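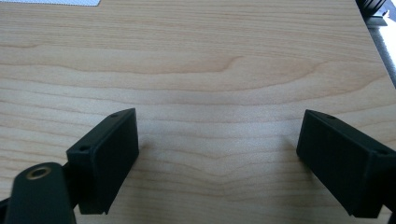
*One of the hand-held grippers above the practice table in Grerkau.*

Grerkau, Mar 30, 2018. Teaching a robot to lay a table does not have to begin with a robot. At the Folitz workshop in Grerkau, the first lessons are given by a person who sits on one side of a small table and holds a gripper in each hand. The person moves plates, cutlery and glasses with the grippers only, and the recorded movements are later used to train a machine with two arms.

The project is called Kosau and it started in October. Until now it has collected 1,827 recordings of simple kitchen and dining tasks. The newest group of tasks is about table setting, and 398 recordings of this kind are already stored. The workshop wants to publish the whole collection when it is checked, but it has not yet given a date.

The method is chosen mainly for speed. In an earlier trial the same team guided the arms by remote control from a desk. A trained operator could finish 20 good recordings in one morning. With the hand-held grippers the same operator reached 50, and was less tired at the end of it. The remote control is still used for tasks where the weight of the arm matters, for example pushing a heavy drawer.

Glasses are among the more difficult objects in the programme. They are smooth and clear, so a camera sees the table through them, and the edge is easily lost when the light changes.

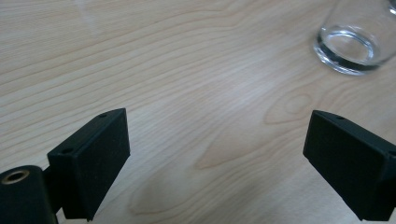 A glass that stands upright can be taken from the side with little preparation. A glass that lies down asks for more thought, as the person must decide where to hold it and how far to turn the wrist before it is put on its base. The team asks its operators not to hurry in this moment. If the hand hesitates or goes back, the recording is kept, but it gets a note, and the note is considered when the training material is selected.

Operators also receive a short written guide. They should open the fingers fully before each approach, keep their own fingers away from the objects, and return both grippers to the near side of the table when the task is finished. The starting position of the objects is changed between recordings so that the robot does not learn only one arrangement.
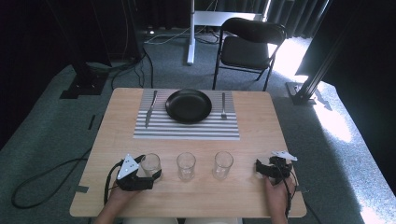 *A table setting with plate, knife and fork on a striped placemat, and three glasses nearer to the operator.*

The software that compares the recordings comes from Rudd, a small company in the same town. It joins the view from the grippers with a wider view of the table, and it marks the places where the two do not agree in time. According to the workshop, most of the rejected recordings have this fault, and only a few are rejected for a mistake of the operator.

The first tests with the two-armed machine are planned after the table setting group is complete. They will begin with the plate and the placemat, and the glasses will follow later. Visitors can see the tests by appointment at the Folitz workshop.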